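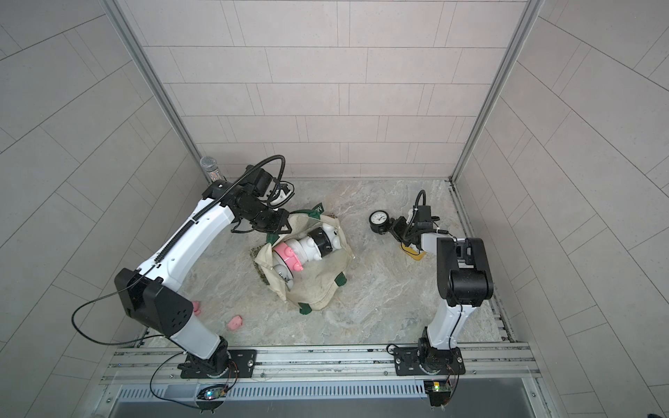 Will the geometry workbook be ready for classes this fall?

Chapters one to nine will be. The tenth, on circles and tangents, is still being rewritten, and we would sooner hand it out as a separate booklet in the winter than rush it into the main volume.

We are really happy with where the book has landed since our last report to the Mendonça Fund. The draft now runs to 380 pages with 1,000 exercises, and the first thing a student meets in every chapter is a drawing to make with a ruler and compass. Definitions come a page or two later, once there is something on the paper to define. Teachers at Bellstead asked for that order after the first trial, and it has changed the feel of the whole book — the chapter on similar triangles in particular reads like a different text!
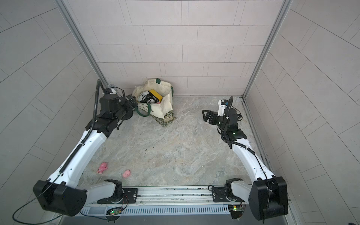
Page last changed: June

Trial classes
The second trial took in 168 students at Bellstead, all using chapters one to six. Homework came back fuller than in the first trial, and the written proofs were longer and a good deal braver. Quite a few students tried a second proof of the same result without being asked, which delighted us. The weak spot was chapter four. Our jump from angle chasing to formal proof was too steep, so we have added 4 worked proofs with the reasons left blank for students to fill in.

Answers and teacher notes
Short answers are finished for every odd-numbered exercise in the first nine chapters. Full solutions are done through chapter seven. The teacher notes are behind (they always take longer than we plan for), and chapters eight and nine have only outlines so far.

Printing and layout
Ekinex has sent a sample chapter on the heavier paper. Pencil lines erase cleanly on it, and the diagrams are crisp even at the small size we use in the margins. Skondis is redrawing the older figures so that labels match the text. The shaded regions in chapter five came out too dark and will be lightened.

Money
Spending is within the grant. Layout cost a little more than planned and travel a little less, and we would like to move the difference across — the form is attached for your approval.

Next
Finish the notes for chapters eight and nine, send the corrected figures to Ekinex, and try the new tangent section with one evening class before it goes to layout.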